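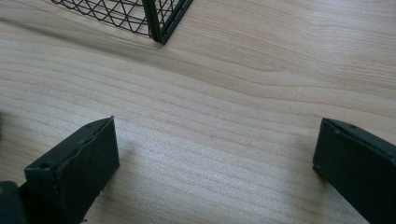 Flesonberg will go into the second leg of their promotion playoff with a one-goal lead after beating Clondden 2-1 at home, in a match that turned on a disputed penalty shortly before halftime.

The home side had the better of the opening spell and should have scored inside the first few minutes, when a low cross from the right went through a crowd of players and rolled past the far post. Clondden settled after that. They kept the ball well in midfield, won a run of corners, and took the lead with a header from the third of them. The marking was poor and the Flesonberg goalkeeper, who had started to come for the ball and then changed his mind, was left stranded.

The equalizer came from the penalty spot. A Flesonberg forward went down under a challenge from behind as he turned to shoot, and the referee pointed to the spot without waiting for his assistant. Clondden's players protested for some time and their captain was shown a yellow card. The kick was hit hard and straight down the middle.

Clondden's coach said afterward that he had watched the incident again and still could not see contact. "My player gets a foot to the ball. I've seen it from both sides now," he said. "It's done, we can't change it, and we have another game to play. But at that point we were comfortable, and after it we weren't."

His opposite number saw it differently. The Flesonberg coach said that his team had been denied a similar decision in the last league game of the season and that these things had to be accepted either way.

The winner arrived midway through the second half. A long throw was only half cleared, and the Flesonberg left back, who had not scored all season, met the ball on the edge of the area and sent it in off the underside of the crossbar. Clondden pushed forward in the closing stages and hit the outside of a post from a free kick, but the home defense held out.

A crowd of 4000 filled the ground, the largest Flesonberg have had since they dropped out of the division. The club had opened the old east terrace for the night after safety work was completed in the spring. Supporters were let in early, and the line at the turnstiles had cleared by kickoff. The 567 tickets set aside for visiting fans were all sold.

Flesonberg finished the regular season in third place, with Clondden one spot behind them on goal difference. The two league meetings between them were both drawn. Flesonberg had the stronger record at home, where they lost only once, while Clondden picked up more points on the road than any other team in the division. That makes the return leg hard to call. Clondden have not lost at home since February, a run that includes a win over the eventual champions, but they have often been slow starters on their own field and can't afford to let in an early goal.

Away goals don't count double in this competition. If the teams are level on total goals after 90 minutes of the second match, there will be extra time and then penalties if needed.

Both coaches have injury worries. Flesonberg lost their holding midfielder to a calf strain just after the hour, and the club said he would have a scan before any decision is made. His replacement, a 19-year-old who came through the youth team, looked nervous at first but grew into the game and made an important block in stoppage time. Clondden were already without their first-choice center back, who is still recovering from a knee operation, and they took off a winger late on as a precaution. Their captain's yellow card doesn't lead to a suspension, as bookings from the league season are wiped before the playoffs.

The winner over the two legs will meet either Kanagaratnam or Prisov in the final. Kanagaratnam, who finished second, were held to a scoreless draw in the first leg of the other tie, on a heavy field that made passing difficult for both sides. Prisov had a goal ruled out for offside in that match and will feel they missed a chance, but they have the second leg at home and will be pleased not to be behind. The final will be a single game.

Clondden's second leg kicks off at 7:30 p.m., half an hour later than the first, to give traveling supporters more time to get there. Flesonberg have been given 50 extra tickets on top of their normal share, after a small block next to the away section was freed up. They will go first to season ticket holders who attended both league matches against Clondden, and anything left over will be sold from the club office. Fans have been asked not to travel without a ticket, as none will be on sale at the ground.

The Flesonberg coach said he didn't plan to sit back on the lead. "One goal isn't much," he said. "If we go there and defend for the whole night, we'll get punished. We have to try to score." He added that the squad would have a day off before returning to light training, and that he expected to name a similar team if everyone comes through it.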